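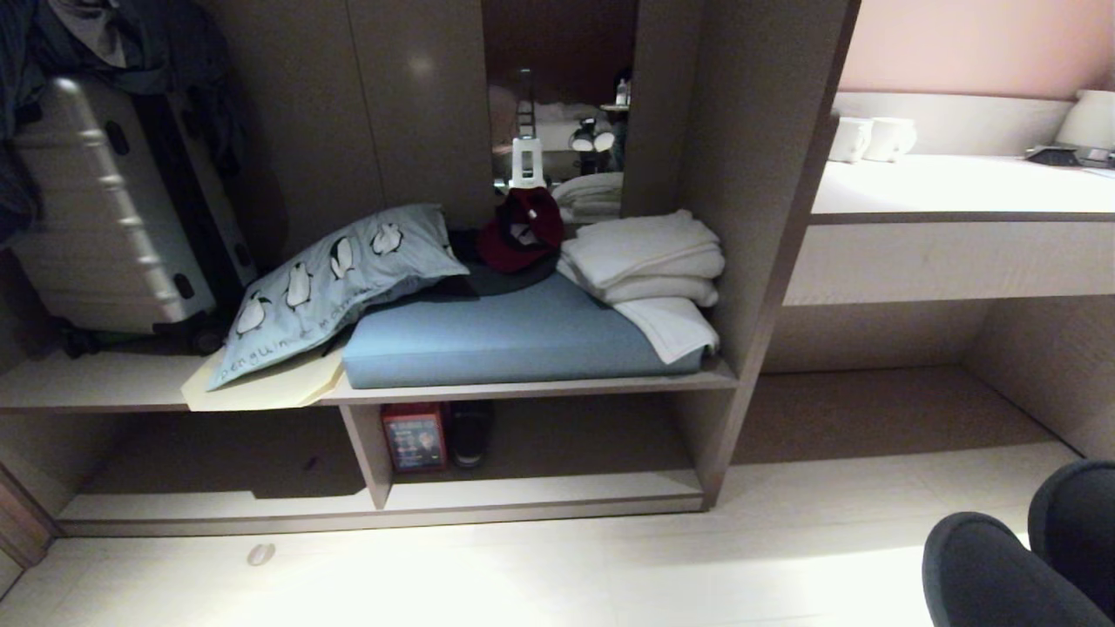

Plandstead to Open Its Room-Tidying Robot to the Public, Pillows and All

STOSCOMBE, 5 Aug 2020 - Plandstead will hold its first open day in October, giving visitors the chance to watch a robot put a hotel-style room in order at a pace that may remind parents of their teenagers.

The robot, called Jokance, works in a furnished test room at the company's Stoscombe site. It folds, stacks, shelves and picks things up off the floor. It doesn't sigh while doing so, a feature the company did not have to develop.

Visitors will see Jokance tackle a wardrobe unit stocked the way guests tend to leave one, with a suitcase, towels, a baseball cap and a pillow printed with penguins. Soft things are the hard part. A mug keeps its shape when gripped, while a pillow has its own ideas, and a towel has several. The machine's padded fingers were chosen after a long winter of trials with harder ones, during which the company bought a lot of mugs.

The demonstrations are the result of a two-year project with Goossens, which built the gripper and supplied the control software. Plandstead handles the room, the household objects and the mess. Staff take turns untidying the place between runs, and competition for the job is stiff.

To date Jokance has completed 348 full runs of the room. In 168 of them it finished without a person stepping in. Plandstead considers this good progress and would like to point out that the remainder includes an entire week spent on one shoe.

"We could have shown people a video with the slow parts taken out," the company said in a statement. "We decided they should see the slow parts. There are plenty of them, and there will be chairs."

The open day will run 4 sessions, each lasting up to 45 minutes. Groups will watch from behind a low rail at the side of the room, and an engineer will explain what the robot is trying to do, including on those occasions when it is not obvious. At the end of each session visitors may place one item of their own in the room for Jokance to put away. Items must be clean, unbreakable and smaller than a bed pillow. Pets do not qualify.

Admission is free, but places must be booked through the Plandstead website, where the date and session times will be posted by the end of the month. Children under 5 are welcome if accompanied by an adult. Coffee will be served in the lobby by people.

Reporters who would like to see a run before the open day can arrange a visit through the Plandstead press office. Please allow a full afternoon, and more if there are towels.

About Plandstead

Plandstead develops and tests service robots for hotels and serviced apartments. It is based in Stoscombe.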